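Project Report: Finding When a Grasp Starts
Team Jornorton, Intro to Robot Perception
11/23/20

Our September plan was to train one big grasping policy from hand-held gripper recordings. We quickly learned that we needed something smaller first: software that can tell, from the wrist camera alone, how wide the fingers are open. Without that number the planner has nothing to learn from, and it ended up being the most fun part of the whole project!

The tool is called Vistden. It takes each video, finds the two fingers, and writes an opening value for every image. We labeled 2000 images by hand, trained a small network on them, and kept 210 more for testing. Our first version compared edges, and it fell apart on wood tables — the grain gave us long straight lines that looked a lot like finger edges to the code. The network version handles this much better. On the test set it missed the fingers in 30 images, down from 102 with the edge method.

Most of the misses come from black fingers over dark cloth. Pale tables are easy now, even with glare on them.

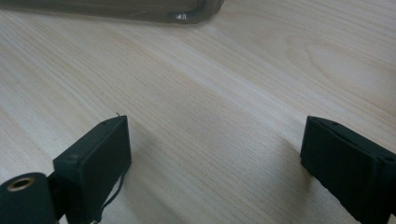 The next step was smoothing. Raw values jump a little between images, so we added a simple filter, and then a rule that marks a grasp start when the opening shrinks for several images in a row. It sounds too simple, but we love how well it lines up with our hand labels.

Still to do: run Vistden live and feed its output to the planner. The filter adds a short delay, and we want to measure that before closing the loop.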